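Subject: Re: [works-overseas] Staff housing at Plorness, finish schedule and water storage

On the residence refit at Plorness, someone on this list wrote:

> The Nerner schedule still lists dark laminate for the kitchen counters
> in all the staff units. Is that fixed? Also, has anyone confirmed the
> tank size? The drawings say 20 kL per unit and the cost plan says less.

Answers to both, tank first.
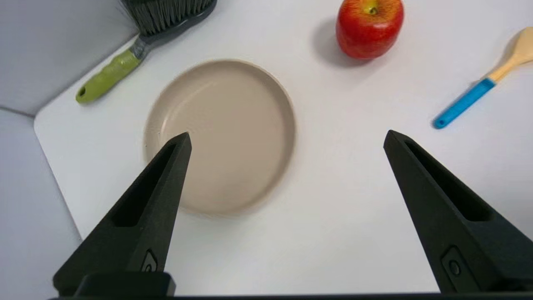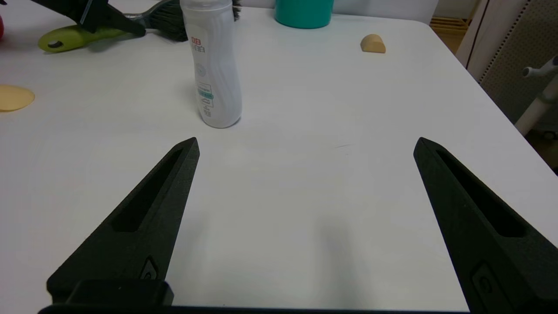 Tank size is 20 kL per unit. The cost plan was built from the earlier Rattanakul layout, where two units shared one tank, and was not updated when the layout changed. Rattanakul will reissue sheet 159 with the correct volume and the overflow moved to the seaward side. On the counters, the dark finish is not fixed and I would drop it. A white top like the one in both pictures shows dirt sooner, but it gains less heat under the west windows and a replacement section is easier to match after a few years. If the post wants something warmer, the sand or taupe of the plate in the first picture is near the color I would ask Nerner to price as the alternate. Either way the edge has to be sealed on all sides, including the cutout for the sink. The chancery pantry failed at the cutout.

Counter depth stays at 700 mm. Please do not let the supplier substitute a shallower top, as the wall services are already set out for it.

Two items still open:

1. Freight. Jiltthorpe wants the tops and the tank fittings in one container. That only works if the finish is settled before the August sailing. Otherwise the fittings go first and the tops follow on the next one.

2. Pump housing. The spec calls for galvanized brackets. The existing ones at the chancery are galvanized and have rusted through at the bolts. I have asked for stainless and am waiting on a price.

> Can we leave the generator slab where it is?

Yes, if the fuel line is rerouted. The current run passes under the new tank base. See note 2 on the site plan.

Comments on the finish to the list, please, and drawing corrections straight to Rattanakul.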